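Notes for the evening talk, allotment and garden society, May meeting
Slot is forty minutes with questions. Handouts on the chair by the door.

Opening

Thank Irena Michalski for the invitation and for sorting the projector. Say who I am: twenty-odd years of making cordials and syrups at home, the last few selling a small amount at the Boltach market. Not a chemist. Ask who has made elderflower before and who has had a bottle go off. Wait for hands.

What a cordial is

Fruit or flowers, sugar, water, acid. The sugar and the acid do the keeping. People cut the sugar because it looks like a lot in the pan, then wonder why it has gone cloudy in the fridge. If they want less sugar, make less and freeze it.

Mention the old Marciniak recipe book, passed round at this point. My copy has 998 recipes and 17 of them are for lemon syrup, most of them the same one with the words moved about. Aleksandra Szulc lent it to me and would like it back in one piece.

Picking

Elderflower: dry morning, flowers just open, cream and not brown. Shake them, don't wash them. Leave plenty on each tree for berries later on.
Keep off the roadside. The hedge behind the Prurnier plots is good and the top gate is open until six.
Blackcurrants: pick the whole string and strip with a fork at home.
Rhubarb: pull, don't cut. Leaves on the compost, never in the pan.

Pause here for the smell jars. Start them from the left side of the room.

Method, basic lemon

Zest first, then juice. It is a nuisance the other way round.
Weigh the juice. Do not go by the number of lemons, they vary too much. My last batch gave 181 grams of juice and I used 155 of sugar, which was sharp. Wojciech Kozłowski liked it, my family didn't. Equal weights is a safer place to start if you are drinking it the same week.
Warm the sugar and juice gently until clear. Don't boil it — boiled lemon tastes of marmalade.
Zest goes in off the heat, lid on, overnight. Strain through muslin and don't squeeze the cloth.

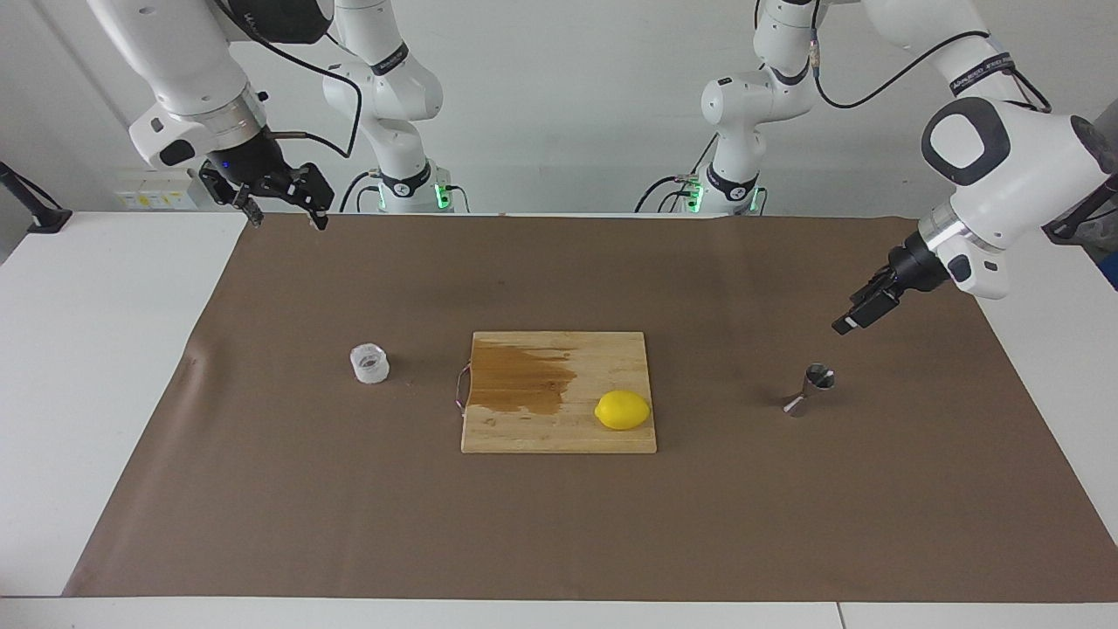 Bottles next. Glass, swing top or screw cap, washed in hot soapy water, rinsed, then into a low oven. Fill while both are hot. Leave a finger's width at the top. I buy mine from Zirker in the smaller size, as an open bottle only wants a couple of weeks in the fridge.

Label with the month and what is in it. I have poured gooseberry on a trifle thinking it was pear.

Serving

One part to five of water is usual, one to four over ice. Measure it the first few times. Children will take it stronger if left alone with the jug.
Rhubarb goes well with ginger beer. Blackcurrant is better with hot water in winter.
Tasting table: lemon, rhubarb, last year's blackcurrant. Dariusz Zalewska is pouring. Small cups, one of each.

Likely questions

Honey instead of sugar? Yes, for the fridge only, and it takes over the flavour.
Bottled lemon juice? Fine for the acid, poor as the main thing.
Can it be frozen? Yes, in tubs, with room to expand.
Citric acid — where from? Home brew shop or chemist.

Last item: plant swap moves to the side room at eight. Rhubarb crowns to Zdzisław Witkowska, please, with a name on the bag.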